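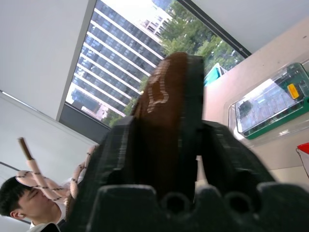 Gripper keeps losing its hold on smooth items

vasanthi_p
Jun 11, 2021
Hi everybody, and thanks in advance for your patience with me! Our Flollow arm has been handling mixed items very nicely, but anything glossy, like the brown one with the pale stitched-looking border, creeps down between the fingers when the wrist is tilted. I've raised the grip force twice, to 40 now, and I hate to go higher and start denting things. Any ideas?
Vasanthi Panicker, Jarkcombe

dornarico_fan
Please put that force back down, Vasanthi! Those ridged fingers pick up a film from all the handling, and then no amount of squeezing helps. We wipe ours with a lint-free cloth and a little alcohol every 2 days, and let them dry well before the next pick.

Iida Tuominen
I'm going to disagree a bit, with love. Alcohol made our pads go hard over one winter (we had to swap the whole set in December). Warm water and a drop of dish soap for me. I'd also check the finger screws, ours had backed out a quarter turn and one side was flexing.

dornarico_fan
Ours are past 334 hours on alcohol and still soft, so maybe you had a different pad material? Fair point on the screws, though.

vasanthi_p
Well, the left finger was loose! Snugged it up, soap and water on both, force back to 12. I'll run the tilted picks again tomorrow and let you all know how it goes.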